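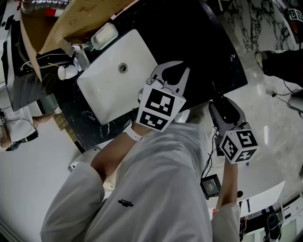
Before you start a session

Do I have to do the whole checklist if I only want one quick take?

Yes. Sorry! I know how it feels when you've got one take left and the list looks longer than the job. But the one quick take is when people skip the marker check, and then I get a folder I can't line up with anything. The short list is taped inside the Olutley cupboard door and you can get through it in 2 minutes once you know it.

What's the rule on the markers?

Every printed face stays clean, flat and uncovered. No fingers over them, no sleeves hanging down over them, no tape across a corner. If a face has a scratch that crosses a black square, print a new one. Don't fix it with a pen – I've had people try, and the tracker doesn't care how neat your coloring is.

One gripper or two?

Two if the task sheet says two, even when one hand has very little to do. Keep the idle one up and open over the work area and don't park it in your pocket. Left stays left all session. If you swap hands halfway, stop and start a new take.

What should I do about cables?

Let them drop down your side with enough slack to reach the far end of the counter. Before you record, stretch both arms out as far as the task needs and see if anything tugs. Cables on the floor get walked on, so route them along the wall when you can and tape them when you can't.

During the session

Can other people be in the room?

Sure, it's a shared floor and I'm not going to clear it for you. The Jullik crew needs to get to their desks too. What I ask is that anyone who isn't recording stays out of arm's reach of your counter, and that everybody knows which stations are live. Say "recording" out loud. It feels silly for a day and then you stop noticing.

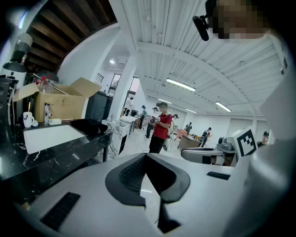

Sink counter station, with the shared floor behind it.

What about faces?

We blur them before anything leaves the building. That covers you, the person at the next bench and whoever walked through to get coffee. If you'd still prefer not to be in footage at all, tell the session lead before the start and we'll keep you off the live side of the room.

Should I tidy the counter first?

Less than you'd think. Take away anything breakable that isn't in the task, anything with liquid and no lid, and anything private (phones, mail, badges). Leave ordinary clutter alone. The Mondale guide says to reset the task objects between takes and let the rest sit where it is, and I agree with that one.

How long can I hold the grippers?

Swap out when your wrists start to complain, and please don't be brave about it. Our counters are 800 mm high, which is low for tall people, and all that bending adds up. Ask for the riser. If your grip gets sloppy, the take gets sloppy too, so you're doing me a favor by sitting down.

Something fell. Do I keep going?

If it's a soap bar or a cup and nothing broke, pick it up with the gripper and carry on. Drops are fine, we keep them. If it's glass, or it went into the walkway, stop the take.

Working near the arm

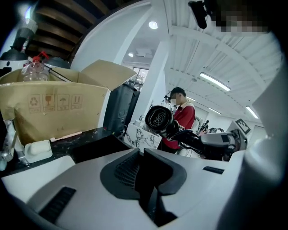

Athanasiadis

I get more mail about this part than all the rest together, so I'll be blunt. The arm has right of way. You don't reach past it, under it or "just quickly" behind it while it has power.

How far away is far enough?

There's a 620 mm line on the floor plan for each station, measured from the farthest point the arm can get to with its tool on. The tool counts! Put a longer one on and the line moves out. Draw it again before you switch on.

Can I stand inside the line if the arm isn't moving?

Only with power off and the stop button in, and you push it in yourself. A still arm may just be waiting for its next command, and you can't tell by looking.

What if I'm wearing a headset?

Then you need a second person whose only job is watching you. Your side vision is bad in those things, even if it feels okay. The watcher holds the stop button and doesn't hold anything else.

Are there rules for what we mount on the arm?

Nothing sharp, nothing held on with zip ties alone. Anything that heats up or plugs into the wall gets a dry run with its own power off first. Write the tool on the station sheet so the next team knows what they're walking up to.

Who can hit stop?

Anyone. New people, visitors, the person delivering boxes. You won't be asked to explain yourself, and if it was a false alarm we lose a take – big deal.

When does everything have to be off?

Arms off and batteries on the charger by 1930. If you need to run later, ask me the day before. Please don't ask at 1925.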